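Ticket 337 — Stock labels printing with the wrong supplier
Status: Open
Raised by: Hermine Lehner
Product: Tudness Stock, web version

August 4, 2018, 09:15
Labels for anything bought from Gruber come out with Busik as the supplier. The record on screen says Gruber. The preview says Gruber. The paper says Busik. I have already cleared the browser cache, because I know that will be the first reply.

09:52, Flanano Support
Thank you for getting in touch. Please clear your browser cache and try again.

10:04, Hermine Lehner
Done again. Same result. I also tried a different browser and a different computer, so I doubt the cache has much to do with it. We switched suppliers in February and the labels were fine until your last update.

10:40, Flanano Support
We can't reproduce this with our test data. Could you check whether the label template has been edited on your side?

11:10, Hermine Lehner
It hasn't. I made a new template from your default and printed 15 labels. All 15 said Busik. Does your test data include an item whose supplier was changed after it was first saved? I suspect not. Items created since the change print correctly — only the older ones go wrong, and there are 95 of those.

11:48, Flanano Support
We have rebuilt the search index for your account. This should resolve the issue.

12:20, Hermine Lehner
It hasn't, and I can't see why a search index would touch a printed label. Item 76 is still wrong. Its record:

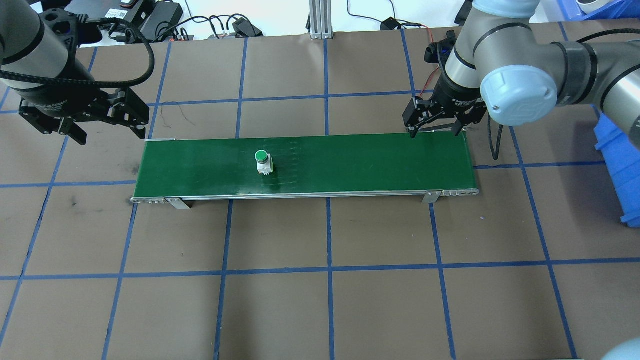
Item 76: green belt conveyor, side rail and brackets

Supplier on record: Gruber. Supplier on label: Busik. Re-saving the record makes no difference. Deleting the supplier, saving, then adding it back does work, but I'm not doing that by hand for the rest.

13:05, Flanano Support
Passed to the development team. Can we mark this as solved for now?

13:07, Hermine Lehner
No. Please leave it open until a label prints correctly.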